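4.2 Orientation of small cartons on the transfer belt

The second part of the study looked at how small packaged items lie on a belt once they have left the packer's hands. Earlier work at the Hustgate site dealt with belt speed and spacing. Orientation was recorded there only as "straight" or "not straight", a division too coarse to show where in the line an item turned. We therefore used a finer scale and kept the belt, the table and the trays in fixed positions for all runs.

Items were drawn from the mixed stock held at Corkinstead. The stock included rectangular blocks, soft packs and boxes of several sizes, most of them white or gray. Items that rolled freely were left out, as were items too long to turn between the side rails. The remaining set was divided by weight into 3 classes, referred to below as light, medium and heavy. Each class was run on the same belt under the same overhead lighting.

A run consisted of 100 placements. Items were set down near the head of the belt, and the angle between the long side of the item and the direction of travel was read at a fixed point farther along. Angles under 20 degrees were scored as aligned. Anything above that was scored as skewed, whether or not the item touched a rail. Items that tipped onto another face were scored separately and do not enter the alignment totals. Figure 3 shows the belt and the adjoining table.
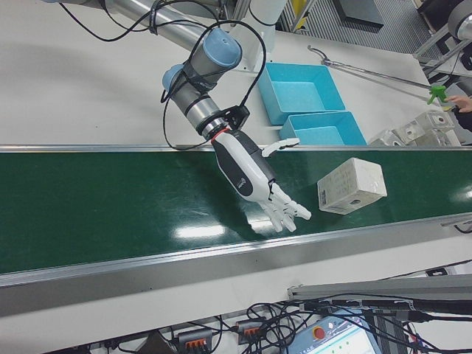
Figure 3. Green transfer belt with a white rectangular block lying at an angle to the direction of travel. Two light-blue open trays stand on the white tabletop beyond the belt.

The rails deserve a short comment. The belt is bordered by a silver aluminum rail on the near edge and a thinner rail on the far edge. Both were left as supplied. A guide plate would have straightened most items before the reading point – the usual practice in production – but it would also have hidden the effect we wanted to measure.

The surface of the belt is glossy and reflects the overhead lights. Readings taken by eye were affected where a reflection fell close to a white item, as the edge of the item was then hard to separate from the bright patch. For this reason each angle was read twice, and the second reading was used when the two differed. The Evangelista procedure calls for a matte belt, and its published error limits should not be applied to the results given here.

Light items gave the most skewed placements. In the first light run, 39 placements were scored as skewed, and most of these were already skewed at the moment of release. Medium and heavy items turned less. Where they did turn, the cause was more often uneven contact, with one end of the item meeting the belt before the other. Wrapping had a smaller effect than expected. Loose film on the lower face sometimes dragged, but the resulting change in angle usually stayed within the aligned range.

The trays were kept beside the belt in all runs, with the larger tray behind the smaller one. Moving them was considered after the pilot runs, when the Woreck layout was still under discussion. The idea was dropped because it would have changed the reach across the table between classes. The effect of tray position on placement angle is taken up in Section 4.3.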